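Ticket 312
Queue: Facilities systems
Site: Clestside, second floor
Component: Lokon bottle filler, Feyisa controller
Priority: Normal
Status: Closed

Reported problem
Filler stops short. Users press for a full bottle and the flow cuts off early. Display returns to Ready with no fault code. Started in May after the filter change. Does not happen on every fill.

Entry 1
Checked supply pressure at the inlet valve. Steady with the filler idle and with the filler running. Inlet strainer removed, clean, refitted. Filter head seated and locked. Filter life counter reads 73 percent, so the reset after the change was accepted.

Ran the built-in test from the service menu. Solenoid opens and closes on command. No chatter. Drain clear.

Entry 2
Could not reproduce with the steel test jug. All fills completed. Asked the reporter what was being filled. Answer was ordinary clear plastic drinking water bottles, refilled at the desk and brought back. Changed the test method to match.

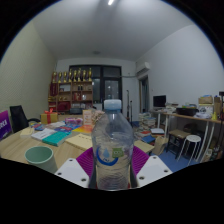
With a clear bottle under the nozzle, 9 fills out of 23 ended early. Same nozzle, same pressure, same operator. Moving the bottle toward the back wall made the fault less frequent. A strip of white paper taped to the back of the bottle removed it completely. This points to the presence sensor and away from the valve.

Entry 3
Pulled the controller log over the service port. Typical short fill:

14:06:11 PRESENCE 1
14:06:11 VALVE OPEN
14:06:14 PRESENCE 0
14:06:14 VALVE CLOSE
14:06:15 PRESENCE 1
14:06:15 LOCKOUT ACTIVE

Presence drops for less than a second, the valve closes, and the lockout blocks a restart. The display does not show lockout, which explains the missing fault code.

Entry 4
Compared settings with the Anau unit, same model, no complaints. Firmware matches. Two differences found:

Sensor mode: Clestside = Opaque, Anau = Mixed
Dropout delay: Clestside = 0, Anau = 2

The Opaque profile is the factory default. The filter change procedure on the door label calls for a long press on Reset. Held past the second beep, this restores all defaults as well as the filter counter. Confirmed on the bench spare.

Action taken
Sensor mode set to Mixed. Dropout delay set to 2. Sensor window wiped with a damp cloth. Settings saved and power cycled to confirm they hold. Repeated the 23 fills with the clear bottle, no short fills. Steel jug still detected. Valve closes normally when the container is removed.

Follow-up
Door label to be replaced: release Reset at the first beep.
Feyisa asked whether lockout can be shown on the display. Reply: not in this firmware.
Ticket left open until Friday for user feedback. No further reports. Closed.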